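Skimley Salon Adds Walk-In Bang Trims and a Short Haircut Menu

November 12, 2024

The Worik salon on Skimley's main street has started taking walk-ins for bang trims and neckline cleanups, two services that used to need an appointment. The change began this week and runs during all regular opening hours except Saturday mornings.

A bang trim costs $15 and is done on dry hair. Clients who want their bangs reshaped, or who are cutting them for the first time, still have to book a full haircut. Neckline cleanups are the same price and are meant for people with pixies, bobs and fades who want to stretch the weeks between cuts.

Owner Amado Gatchalian said the idea came out of October, when the front desk was turning away people who only needed a few minutes in the chair.

"If your bangs are in your eyes, you don't want to wait until the end of the month," Gatchalian said. "People go home and do it themselves with kitchen scissors, and then they come in and we have to wait for it to grow."

The salon has also put out a separate menu for short cuts. It lists a cropped pixie with a longer top, a chin-length bob cut blunt, and a layered shag that stops above the shoulders. A short cut from the menu is $40, including a wash and a blow-dry. Color is extra and is priced after a consultation.

Gatchalian said the shag has been the most requested of the three. He recommends it for wavy hair and for fine hair that goes flat at the crown. Very curly hair can take the same shape, but he cuts it dry and leaves more length in front to allow for shrinkage. The blunt bob needs the most upkeep, and he tells clients to plan on a trim every six weeks if they want the line to stay sharp.

For styling, the salon suggests a light mousse at the roots and a small amount of cream on the ends. The pixie can be worn forward and flat for work or pushed up with a matte paste. Stylists will show clients how to do both before they leave, and anyone who uses a flat iron at home is welcome to bring it along.

The Breltby location is not part of the walk-in plan for now. It has fewer chairs and is booked through most afternoons, Gatchalian said, and he wants to see how the holidays go in Skimley first. Short cuts are available in Breltby at the same price, by appointment.

Gift cards can be used for any of the new services. Walk-in clients put their names on a list at the front desk and can leave and come back, but a name is skipped if its owner is not there when it comes up. Children's bang trims are included, and a parent has to stay in the shop.
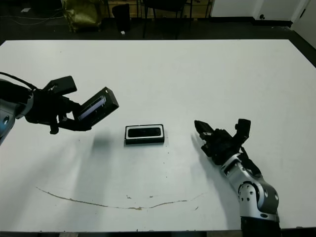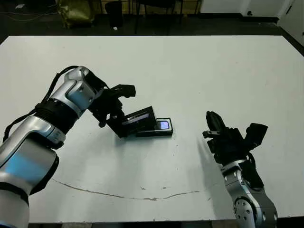 Ambrosio wrote in the comments that fifteen dollars is fair for a bang trim but that Saturday mornings are the only time a lot of working people can get there, and asked whether the salon would consider opening the list for the last hour before noon. The same comment said the shag is a good cut for thick hair too, as long as the stylist takes enough weight out underneath, and that it grows out better than a bob.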